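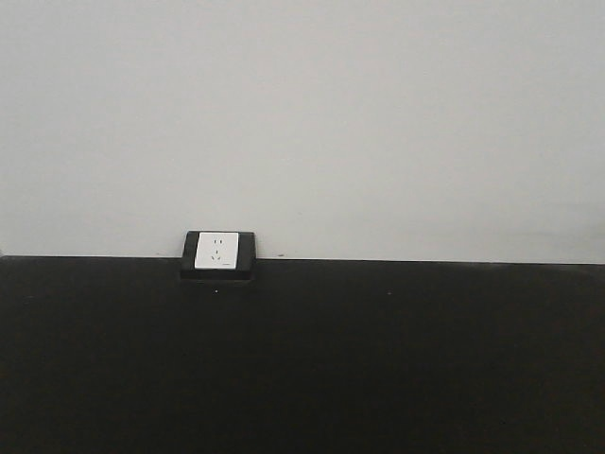 **Diario de taller · Averías**

Vaya tarde la de febrero que llevamos. El brazo de Ovora se quedó muerto en el ciclo 759, justo con la pieza a media altura, ¡y la soltó! Menos mal que yo tenía las manos lejos (esta vez sí). El registro solo dice «error 83», y el manual de Brokura se salta del 82 al 84, qué maravilla.

Sospecho de la toma de la mesa, la de la placa blanca. Ahora no hay nada enchufado en ella y así se queda hasta que la mida con calma. También puede ser la fuente Garnudis, que ya me dio dos sustos parecidos. Lo que me preocupa de verdad es que la pinza se abra al perder corriente: eso hay que cambiarlo antes de volver a arrancar. Mañana, multímetro y café.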